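About Vernance

Vernance records demonstrations of manual tasks for robots. A trained operator drives an arm through a task, by hand or from a remote station, and the motion is logged together with the camera streams and gripper state. Customers use the recordings to train control policies. We do not sell arms, and we do not write policies for production lines. Our product is the recording and the paperwork that goes with it.

The company was founded by Apolline Chauvin, who had spent her earlier career writing fixed programs for assembly cells. Fixed programs work well when parts arrive in the same place at the same angle. Most of the jobs she was asked to quote did not meet that condition, and many were turned down. Vernance took on its first paid recording job in April with one arm and a borrowed bench.

What we record

Our work is mostly small-part handling on a tabletop: picking, sorting, placing, turning parts over, inserting, and clearing a work area. Parts are usually between the size of a coin and the size of a hand. We also accept cable routing and simple packing jobs. We do not take on liquids, food, or anything that requires two people at the station.

A standard order is 200 accepted demonstrations of one task. Larger orders run to 900. Rejected demonstrations are kept in a separate folder and delivered at no charge, with the reason for rejection noted on each. Several customers train on both sets.

How a demonstration is given

There are two methods, and the choice is made during the trial session.

Hand guiding. The operator holds the arm behind the wrist and moves it directly, with the joints in a compliant mode. Contact forces can be felt, so this method suits insertion and anything with a tight fit. Its drawback is that the operator's hands can enter the camera view. Operators are taught to stay behind the wrist bracket, and clips with a hand in the working area are rejected.

Remote control. The operator sits at the Costello station and moves a smaller leader arm. The working arm follows. A trigger on the leader sets the gripper opening, so partial closures are recorded as well as full ones. Force is not fed back to the operator on this station - only position. It takes longer to learn than hand guiding, but the views stay clear and the pace is closer to what the robot will do on its own.

Equipment

Each working arm carries a small wrist camera that looks out between the fingers. The fingers are a slotted, tapered pattern that we change as tasks require. On the foam-padded version, the pads line the inner faces, where the part is held. Worn pads are replaced between orders and never during one, so that grip behavior stays the same across a set.
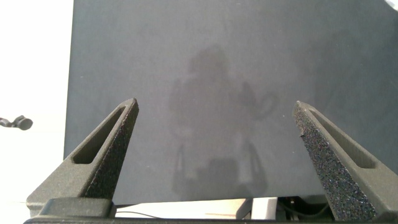

Logging software

Recordings are made with Mullo, our in-house logger. It writes joint positions, gripper opening, and all camera streams against a single clock. If any stream falls out of step by more than 5 milliseconds, the demonstration is flagged and does not count toward the order. Mullo also stores the operator's initials, the method used, the finger version, and the starting layout.

Starting layouts are varied on purpose. A set in which every part begins in the same spot is of little use to anyone. For each task we write a layout sheet that states which parts may move, how far, and in what orientations. The operator resets the bench from the sheet before each demonstration.

The Misari bench

Misari is our bench for bare metal and machined parts. Gears are a good test for a recording team. They reflect light unevenly, they can rest on a face or on their teeth, and two of them placed close together will catch on each other. A gear lying flat is approached from above with the fingers across its outside. A gear standing on its teeth has to be met at a different wrist angle, and operators practice both before they record for a customer. 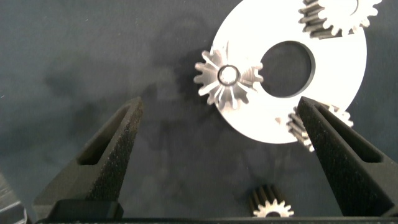

Misari bench, wrist camera: spur gears on and beside a white disc with a central hole, on dark cloth.

Operators

New operators practice on the Costello station before they are cleared to record. The requirement is 400 practice demonstrations, reviewed by a senior operator. Reviewers look for steady approach speed, a clean pause before the grip closes, and no hunting - small back-and-forth corrections near the part. Hunting is the most common fault in early work, and a policy trained on it will tend to copy it.

Operators record in short blocks with a break between them. Fatigue shows up in the data before the operator reports it, usually as a faster approach and a late grip.

Delivery and ownership

Customers receive the raw streams, the logs, the layout sheets, and a short report on rejects. Formats are agreed before recording begins. All recordings made for a customer belong to that customer. We do not resell them or combine them with other orders. Copies on our side are deleted once the customer confirms receipt in writing, unless storage has been ordered.

Working with us

Inquiries should include sample parts or drawings, a written description of the task, and the make of arm on which the policy will run. Send parts in the condition in which the robot will meet them, including any oil or labels. We hold a trial session first and send the customer the resulting clips with a quotation. Trial clips may be kept whether or not an order follows.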